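Table Work, July

Photos from the small-parts table at Fellemach. The table is white so that dark pieces show up well – most of what we sort here is black. Over 325 pictures were taken and a few are being put up at a time.

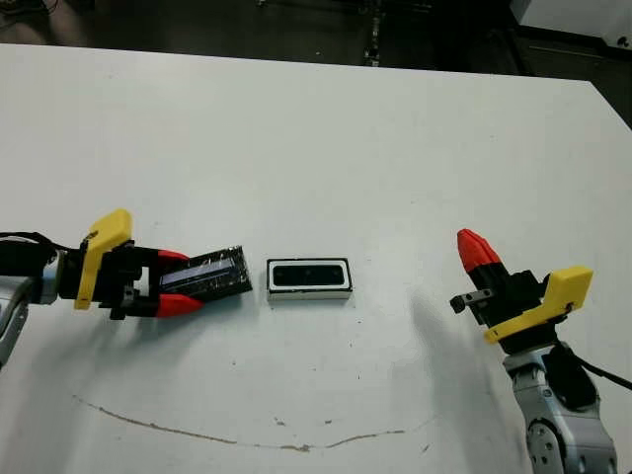
Flat black piece with a glossy face, and the small black-and-white one on the table.

The white rim makes the second piece easy to find. More from the same table will be added at 3 p.m.

Photos: Nyokabi Waweru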